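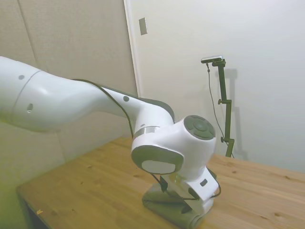
The Clellus towel in grey-green, folded on the wooden table.

Clellus Everyday Towel, grey-green
Code 471
In stock -- usually goes out the next working day

I've sold a lot of towels since I opened the shop and I'd got a bit bored of them, if you want the truth. Then Rebecca Marino, who was packing orders for me at the time, took one of the sample Clellus ones home and wouldn't give it back. So I ordered a boxful, and then another boxful, and now it's the towel I keep by my own sink and the one I give people when they move house.

It's a knit, so it isn't like the flat woven tea towels most of us grew up with. The surface has a bit of texture to it and the whole thing feels soft in the hand from the first day. I do like a proper linen glass cloth, and I still use one for wine glasses, but for hands, worktops, wet salad leaves and the dog's feet (sorry) this is the one I pick up.

The colour is somewhere between grey and green and it changes a bit with the light. On a dull morning it's mostly grey. Next to a white sink it looks greener. If you're trying to match a painted kitchen, drop me a line and I'll post you a snippet before you buy. The hem is stitched and paler than the rest, and I think it looks lovely on a folded pile!

How big is it? Mine measures 40 cm across and a bit under twice that in length, but knits do give, so please don't order it for anything where a centimetre matters. It folds down small enough to go in a kitchen drawer, and it'll hang over an oven door without sliding straight off on to the floor, as my linen ones love to do.

Washing
Wash at 40 with similar colours. Give it one wash before you use it, as a new towel won't soak up much until the finish has come out. Skip the fabric softener. I peg mine out whenever it isn't raining and it dries quicker than I thought something this soft would. Indoors I hang it on the Driline rack, which you'll find on the laundry page, and by the next morning it's ready to put away.

Don't pull it about when it's soaking wet. Squeeze it, shake it out, tug the hems straight and hang it by the short end. Emmanuel Bakilana, who had the very first one I sold, tells me he's washed his every week since September and the only thing he'd change is that he'd have bought two.

Folding
You don't need to iron it (I never have). I lay it on the table, smooth it out with the flat of my hand, fold it in half lengthways and then in half again the other way. If it's going in the airing cupboard I roll it after that, and if it's going on a shelf I leave it flat with the fold facing out. Being a knit, it doesn't hold a razor-sharp edge, and a pile of more than seven gets wobbly in my cupboard. Two shorter piles sort that out.

What else there is
Clellus do a matching face cloth, which I'm hoping to get in later in the year. If you want something heavier for the bathroom, have a look at the Verkico bath sheet. It's a looped cotton, much thicker, and it takes its time to dry, but it's gorgeous after a long soak. The Athumani baskets are a nice size for rolled towels too -- I've got one on the landing with over 20 face cloths stuffed in it.
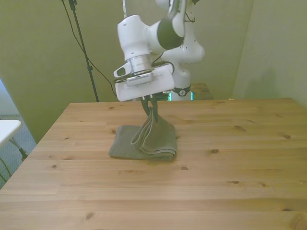

Can I put it in the tumble dryer?

A low heat is fine, but take it out while it's still slightly damp and let it finish in the air. A hot cycle can shrink a knit and make the hems pucker, and there's not much you can do about it afterwards except pull them straight while wet and hope.

Delivery and returns
Single towels go in a paper mailer that should fit through most letterboxes. Bigger orders come in a box, so put a note on the order if there's a porch or a neighbour you'd like it left with. If you don't get on with the colour, send it back unwashed within 20 days and I'll swap it or refund you. You pay the postage back unless I've made a mistake, in which case I'll cover it.

Sold singly. For a pile of them as a wedding present, email me first and I'll pick them all from the same batch so the colour matches.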